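Nouvelles de la cuisine partagée - ce qui change pour la vaisselle en inox

Chers membres de Cliltau,

Depuis le mois de mars, nous avons remplacé presque toute la vaisselle de la cuisine commune par de l'inox. Plusieurs personnes m'ont écrit pour demander comment il faut la laver et où il faut la ranger, alors je réponds à tout le monde en même temps. Je m'excuse par avance si une phrase sonne un peu étrange, le français est ma troisième langue et je relis avec le dictionnaire.

D'abord, les grands saladiers. Ils prennent beaucoup de place dans l'évier et on a tendance à les laisser pour le suivant. Je vous demande de les laver tout de suite, avec l'éponge douce. La paille de fer est interdite, elle laisse des marques qui ne partent plus.

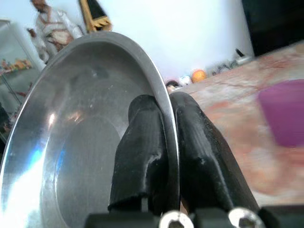 Le grand saladier en inox, avec son bord roulé.

Les petites rayures à l'intérieur sont normales pour une pièce qui sert souvent. Pour les traces blanches de calcaire, un peu de vinaigre dilué suffit - on attend cinq minutes, on rince, on essuie avec un torchon sec. Clive Entwistle préfère le bicarbonate et il obtient aussi un bon résultat, mais il faut frotter plus longtemps.

Ensuite, le couvert. Pour les repas du midi, chacun prend une grande assiette, un petit bol, un gobelet et ses couverts. À la fin, on remet chaque chose avec les siennes : les assiettes sur l'étagère du bas, les bols au-dessus, les couverts dans le tiroir de gauche. 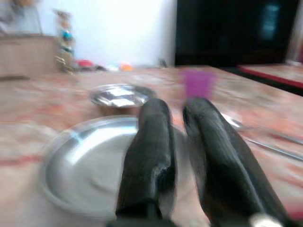
Les gobelets en plastique, je préfère les laver à la main, à l'eau tiède, et les laisser sécher à l'envers sur la grille. Si vous en trouvez un qui est fendu, posez-le près de la fenêtre et je le remplacerai.

Pour le budget, nous avons dépensé 320 euros chez Vimara, livraison comprise. Il reste environ 80 euros dans la caisse de la cuisine. Je propose d'acheter des torchons et un deuxième égouttoir, mais j'attends vos avis avant de commander. Vous pouvez les noter dans le cahier à côté du réfrigérateur jusqu'au 24 juin 2026.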